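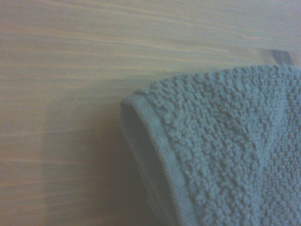
Folded terry towel on the table, hem at the curled edge.

Table Rules for Towel Folding: FAQ
Updated Mar 3, 2018

Who do these rules apply to?
Anyone running a folding session at the Horholm site, including visitors from Moltari.

Where should the emergency stop be?
Within reach of the person running the session. If you have to walk to it, move it before you power on.

Can I straighten the towel by hand?
Only with the arm paused. Say "hands in" first and "hands out" when you're done. 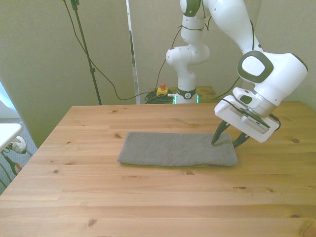
Gripper at the right end of a folded towel, second arm in its folded pose.

What about an arm that isn't being used?
Fold it upright and leave it there. It still counts as live, so keep out of its reach.

How long is a session?
No more than 90 minutes. Take at least five minutes off before the next one.

What if the gripper snags a loop or a hem?
Stop and open the fingers. Don't pull the cloth free. Write it in the log.

Who approves exceptions?
Ifeoma Ekpo, or Florante Tagle if she is out.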